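Notebook, workshop side - November, Wednesday, started 8:15

Carried over from last entry: decide whether the Lastach unit goes out as a product we sell or stays a service we bill by the day. Benedikt wants an answer before the lease comes up. I do not have one yet, but the cost side is now clean enough to argue from.

Unit cost, revised. Parts and bought-in machining come to 822 per unit at the current batch size. That is with the Kleinschmidt bearings, not the cheaper set Joscha quoted in the spring. Assembly and test take two people most of a day. I had been leaving our own hours out of the sheet, same as everyone does in the first year, and the margin looked fine. With hours in at the rate we pay Joscha, the margin on a single unit drops to something I would not lend money against.

Put the hours in anyway. If we hire in the second year the sheet has to survive that, and I would sooner see the bad number now.

9:40. Call with Hideaki Shibata at Anum. They will take units on consignment but will not commit to a quantity. Payment 60 days after their sale, not after delivery. On paper that is a sales channel. In cash terms we would be financing their shelf. He was straightforward about it and said most small suppliers accept the terms for the first year and then renegotiate. Asked him what share of them are still around to renegotiate. He did not have the number.

Noted for the file: Anum wants exclusivity in the region if they stock us. Did not agree to it. Did not refuse it either. Roswitha to read the draft before anyone replies.

Cash position. The founders' account has the 3000 we each put in, less the tooling deposit and the insurance. Fixed costs are rent, insurance, the software seats and the phone. Rüdiger's point from last month stands: we keep talking about revenue per customer when the item that would close us is the gap between paying for parts and being paid for the unit. Supplier wants half on order. Customer pays on acceptance. Lead time on the housings is 21 days, and acceptance has never come less than two weeks after delivery.

Built a small table for this. One row per week, cash in, cash out, balance. No growth assumption, no discounting. With two orders open at once the balance goes negative in week five and recovers in week nine. With one order open it stays positive throughout but the rent eats most of the gain. So the business as priced can do one job at a time safely, and one job at a time does not pay two salaries.
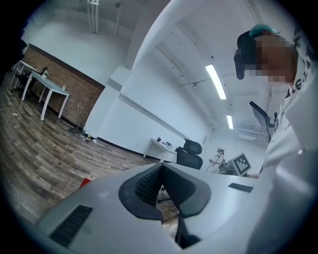 Options from that table, in the order we discussed them after lunch:

a) Deposit from the customer. Half on order, matching what we pay out. Removes the negative weeks completely. Joscha thinks Binthorpe would walk. I think Binthorpe would ask for a discount and then sign. Neither of us has asked them.

b) Overdraft or a short credit line. The bank wants personal guarantees from both founders. Benedikt is willing. I am not, at least not against an order book with 2 names in it.

c) Bill setup and training separately, payable on the day. Small amounts, but they arrive early, and early is what the table is short of. No downside I can find except more invoices.

d) Rent the units out. Slowest payback, steadiest income. Needs capital for stock we do not have. Parked.

Doing c) immediately, it needs nobody's permission. Trying a) on the next new inquiry before raising it with Binthorpe. If a new customer refuses the deposit we lose a lead and learn something. If Binthorpe refuses it we have a problem with half the income.

14:30. Price. Went back over the three quotes from the summer. Each one was set by guessing what the customer would accept and working down from there. The one that was accepted fastest was also the lowest, and I should have taken that as information at the time. Next quote gets built up from the cost sheet with hours in, then a margin, then we look at whether anyone would pay it. If the answer is no for every customer, that settles the product question and we go to day rates.

Correction to the entry before last: I wrote that the insurance renewal was annual. It is quarterly. The table above uses the right figure, the older one does not. Do not copy from the older one.

15:10. Roswitha read the Anum draft. Two comments. The exclusivity clause has no end date, and returned units come back at our expense in whatever condition. She would strike the first and cap the second. Also asked who signs for the company, and we do not have that written down anywhere - equal shares, no tie-break, no signing rule. Fine while we agree. She will send a template.

Open:
- Benedikt: ask the landlord about six months instead of twelve.
- Joscha: requote bearings at double quantity, delivery split in two.
- Me: standard wording for the deposit, one paragraph, no legal language.
- Me: reply to Shibata once Roswitha's changes are in.
- Both founders: signing rule, before the Anum reply goes out.

Cost sheet saved with hours included, old version moved to the archive folder. Stopped 16:50.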